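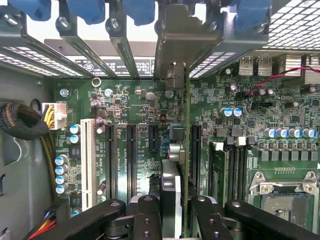 3.2 Expansion cards and the slots they go into

Figure 4. An expansion card lined up with the openings at the back of an open desktop case. The white slot to the left is PCI and the black ones are PCIe.

I'll own up to having a soft spot for this part of the study. Most of what I've written so far is about lids, screws and drive bays, and fair enough, those ate up a lot of our bench time. But the cards are where people either relax or start swearing, and I wanted to know which machines cause which.

We worked through 248 desktop towers that came in for refurbishment at the Skurnus workshop, all of them from offices that were clearing out old kit. Of those, 61 had at least one card that needed to come out and go back in again (network cards mostly, a few sound cards, the odd serial card that some poor accounts department was still relying on). I kept a notebook for every one of them, and I've leaned on it heavily here, coffee rings and all.

The first thing I looked at was the mixture of slots. Boards of the age we were handling quite often carry both kinds, as in Figure 4, where a long white PCI slot shares the board with black PCIe ones, a short one among them. The colours are handy at a glance, but I wouldn't trust them on their own, as makers have never agreed on what colour should mean what. I went by the length of the slot and where the notch sits. On the board in the figure you can also pick out bits of tiny white lettering between the slots, "SLOT4" and "SLOT5" for instance, and I do wish every maker bothered! Where the slots were labelled I could write down which card had come from where and put it back in the same place a week later. Where they weren't, I drew little maps, some of which I could read afterwards.

Then there's the bracket. I'd gone in thinking the edge of the card would be the fussy bit, and my notes say otherwise. The metal bracket has to meet its opening at the back of the case while the green edge of the card goes down into the slot, and the two don't always want to do it together. On a stiff, well-made case they do. On the thinner ones, and I'm looking at the Fellow towers in particular, the back panel had a slight bow to it, so a card could feel fully home at the bracket end and still be sitting proud at the other. I logged 29 cards like that. Pressing harder is tempting and it's a rotten idea. What worked for me was taking the card right out, easing the panel straight with my thumb, and starting again with the bracket first.

Cramped boards were my other grumble. Capacitors stand up in tidy columns near the slots on plenty of these, with the power plug and its wires close by, and a card coming in at a slant can catch on any of it. I got into the habit of moving the wires aside before I picked up a card at all. The Ruiz-Ortega bench guide, which we used for the whole project, tells you to do this last, and I'd respectfully swap the order. It cost me a few seconds per machine and I stopped snagging things.

I also tried sorting the towers by how much clear space there was on either side of the card being fitted. A card with an empty slot next to it went in first time far more often than one squeezed up against a neighbour. The Stakent cases came out best on this score, mainly because they're wide and you can get a whole hand in. Section 3.3 goes through the same towers again with the memory modules, where the width of the case made much less difference than I'd expected.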